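21 January 2021
Groller guidebook workshop, notebook 6

Snow again this morning, the fine dry kind that gets in under the door, and I had the workroom to myself until almost eleven, so I finally sat down with the Strickland chapter and read it straight through from start to finish. It reads better than I remembered. The opening still takes far too long to get the reader off the train and up the hill (my fault, I love that hill), but once we reach the old hotel it picks up nicely, and I found myself wanting to book a room, which I suppose is the whole idea.

Rafferty Hutchins sent over his notes on the Zisimside House. He stayed two nights and wrote as if he had stayed a month, bless him. The good parts are the back stairs, the breakfast room with the tall windows, and the long talk he had with the night clerk about the silver years. The room rate he gives is 444 for the corner suite, and I need to ask whether that is with breakfast or without, and whether it is the winter rate. Our last edition got this wrong for a hotel on the same street and we had letters about it well into June.

Altitude: Rafferty has the hotel at 2,075 meters. The old town leaflet gives the figure for the station, so the two don't match and shouldn't be expected to. I'm going with his, and I've put a note in the margin so that whoever sets the page doesn't "correct" it back to the leaflet. We should also say something kind and plain about the first night up there, drinking water and going easy on the wine, without sounding like somebody's aunt.

Walking times. I tried the Stisberg loop on paper again with the new map and I still can't get it under two hours with the stop at the chapel. Hernán Cabrera says he does it in much less, but Hernán has legs like a mountain goat and doesn't stop at chapels. For ordinary people in ordinary boots, I would rather print the longer time and have them get back early and pleased with themselves. The stretch from the hotel's side door to the first bench is 30 minutes at my pace, and that one I have walked often enough to put in ink.

Still don't know what to do about the restaurant list. It was six places in the last edition and I'd like to keep it at that, but two of them have new owners and Rafferty is very taken with a little soup place behind the church that has no sign at all. I'm tempted! How do you give directions to a door with no sign, though? "Behind the church, follow the smell of onions" is how he wrote it, and I may just leave it that way.

Families page: draft is half done. I have the sledding meadow, the library with the story corner, and the paragraph on hotels that will warm up a bottle at midnight without making a face. It still needs a bit on rooms with a kitchenette, and on what to do with small children when the weather closes in for a whole day.

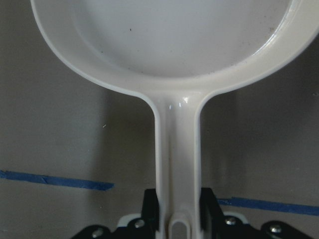 Toy frying pan, white plastic.

Hernán looked in after lunch and we went over the sidebar on the hotel's founder. He thinks it's too reverent and wants the lawsuits in. I think one lawsuit, told well, would do it. We left it that he'll write me a version and I'll trim it, and then he'll complain about the trimming, and we'll end up somewhere good, the way we did with the Groller introduction.

To do: ask Rafferty about the rate. Redraw the Stisberg loop with the chapel marked. Find the lobby photographs from the first edition, which I believe are in the green box on the top shelf.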